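Paint smell in rental after two weeks – landlord says it's normal

onni_h
Posted 5/7/24
Moved into a one bedroom two weeks ago. The whole place was painted right before I got the keys. 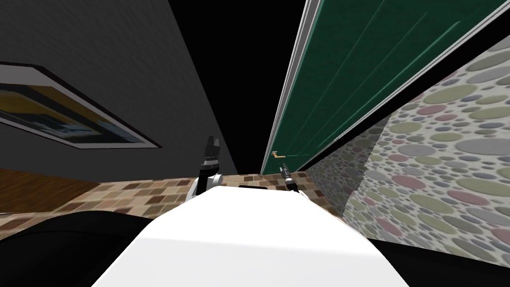

The smell is still strong in the bedroom and hits me when I open the closet. Landlord used Vulska semi-gloss on the trim and something cheaper on the walls. He says it's normal and I should open a window. I do, every evening. Rent is $937 so I didn't expect luxury, but I'd like to sleep without a headache. Is this worth pushing on?

gravelroad17
Semi-gloss on trim can smell for a month if it's oil based. Ask him for the can or the product name. Leave the closet door open all day and put a box fan in the window facing out.

tess_in_224
Two weeks is too long. I'd ask for it in writing that he'll deal with it. Headaches are a health issue.

gravelroad17
Disagree. A letter this early just makes him defensive. Try the fan for 8 days first.

tess_in_224
He's already been told and his answer was to open a window. A polite email isn't a lawsuit.

mopbucket
Check the closet for fresh caulk or new shelf liner too. Mine turned out to be the liner – I blamed the paint for weeks. Bowls of baking soda did nothing for me.

onni_h
There is new liner on both shelves. Pulling it tonight. I emailed him as well and asked for the name of the trim paint. Fan is going in the bedroom window.

Onni Hakala

gravelroad17
Take your signature off, this is a public board.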